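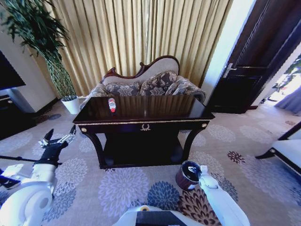 Peltutar wrote in to ask whether we really need so many goes at the same tidy-up, or whether the robot could get by on a handful. Fair question, and the one I'm sent most often, so it goes first!

Do you really need that many examples?

I think so, yes. Our Ukelby set stands at 1,302 examples, and I'd still happily take another 400. If every go starts with the things in the same spot, the robot learns the spot (I found that out in January, rather painfully). So we shift things between goes – table, floor, wherever.

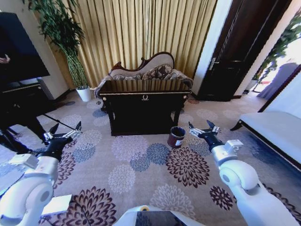

What counts as one example?

One object, one attempt, start to finish. I keep the fumbles too, but they get their own label so they don't get mixed in with the good ones.

Why bother with the view from the wrist?

Because the head view loses small things behind the fingers, and I like having both when I'm checking a grasp. 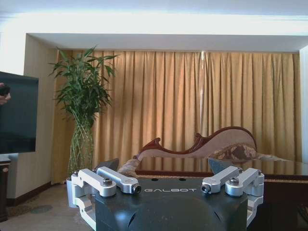
Wrist view, gripper and living area

Are soft things harder?

Oh, much! A bottle keeps its shape. Thin plastic squashes and crinkles differently every time, so I ask for 8 goes with it for every 2 with a bottle.
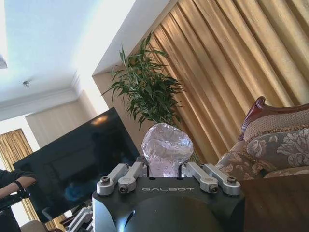 Rugemalira

I look after the Pristport pages, so if your question isn't answered yet, send it to me and I'll add it. Last changed 7th October.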